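Suchen Suchbegriff eingeben

Zwischenbericht Skotell: Stand der Arbeiten im November

Lesezeit: 3 Minuten

An: Yvonne Dunmore
Von: Lovisa Isaksson, Entwicklung

Sehr geehrte Frau Dunmore,

hiermit sende ich Ihnen den Bericht über die zweite Förderperiode. Wie Sie wissen, ist Skotell ein Programm für das Sichern und Wiederherstellen von App-Daten auf älteren Mobiltelefonen und Tablets, die vom Hersteller keine Aktualisierung mehr bekommen. Ich beschränke mich auf die Punkte, die im Arbeitsplan für diese Periode genannt sind.

Sicherungsmodul. Das Modul ist fertig und seit der Version 13 in allen Testpaketen enthalten. Es liest die Daten einer App aus, packt sie in ein Archiv und schreibt dazu eine Prüfsumme. Im Testbetrieb wurden 3290 Sicherungen angelegt. Bei 700 davon war das Gerät während des Vorgangs gesperrt. Diese Fälle haben wir gesondert ausgewertet, denn die erste Version hat dabei leere Archive erzeugt und trotzdem eine Erfolgsmeldung angezeigt. Der Fehler ist behoben. Wenn das Gerät jetzt gesperrt wird, pausiert der Vorgang und setzt nach dem Entsperren an derselben Stelle fort.

Wiederherstellung. In diesem Teil sind wir langsamer, als im Plan steht. Die Rechte der Dateien werden nicht auf jedem Gerät richtig gesetzt, und manche Apps starten dann nicht mehr. Alfie Entwistle hat dafür eine eigene Prüfroutine geschrieben, die vor dem Zurückspielen läuft und bei einem Konflikt abbricht. Eine Lösung ist das noch nicht, aber es gehen keine Daten verloren.
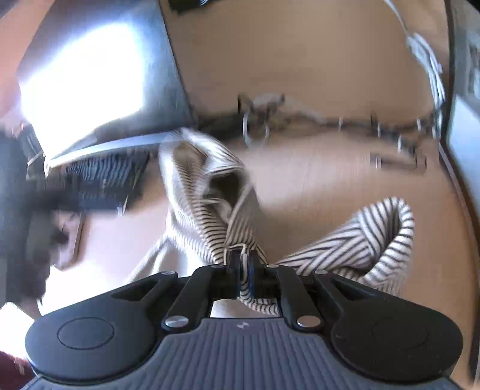
Greifer mit cremefarbenem, dunkel gestreiftem Handtuch

Oberfläche und Übersetzungen. Die Oberfläche liegt auf Deutsch, Englisch und Italienisch vor. Die italienischen Texte hat Concetta Cocco durchgesehen und dabei auch mehrere unklare Stellen im Original gefunden, die wir übernommen haben. Die portugiesische Fassung macht unser Partner in Assunção. Von 1022 Textzeilen fehlen dort noch die Fehlermeldungen und die Hilfe.

Verteilung. Die Testpakete kamen bisher über den Server von Gorno. Dieser war an einem Montag mehrere Stunden nicht erreichbar, und die Tester konnten nichts herunterladen. Wir haben deshalb bei Bistden einen zweiten Server eingerichtet. Die Kosten dafür sind im Posten „Infrastruktur“ enthalten, ein Nachtrag ist nicht nötig.

Abweichungen vom Plan. Die Wiederherstellung verschiebt sich in die nächste Periode. Dafür ziehen wir die Dokumentation vor, die Sheila Lambert schon begonnen hat. Die Gesamtsumme bleibt gleich. Ich bitte Sie um eine kurze schriftliche Zustimmung zu diesem Tausch, damit wir die Stunden richtig buchen können.

Offen ist noch die Frage der Lizenz für die Archivbibliothek. Die jetzige erlaubt die Weitergabe, verlangt aber einen Hinweis im Startbildschirm. Den Entwurf für diesen Hinweis schicke ich Ihnen getrennt.

Mit freundlichen Grüßen
Lovisa Isaksson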